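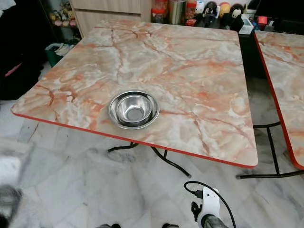
Why does the meal order form reject a group booking after the guest list has been uploaded?
The form stops accepting entries when the guest list exceeds 200 rows. Larger lists must be divided into separate files before upload.

Ticket history, Wornia Booking System, Garkville office

18 December 2021. Opened by Hui-mei Liu. The order form returned "List not accepted" on three attempts. The file was exported from the Nugroho calendar and holds 2,000 rows, most of them blank.

Reply from Tien-fu Shek, Ovport support desk. Blank rows are counted toward the limit. Please delete them, save the file as plain CSV and upload it again. Do not rename the column headings.

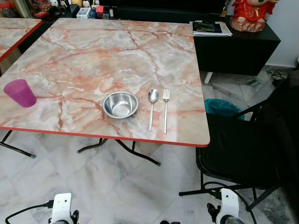 The second upload was accepted, but two guests were listed without a meal choice. Their entries contained a comma in the name field, and the system read the remainder of the name as the meal code. Enclose such names in quotation marks.

Hui-mei Liu confirmed that the corrected file loaded in full and that the kitchen summary matched the guest list. The row limit is under review for the July release.

Status: Resolved. Priority: Normal. Related ticket: none.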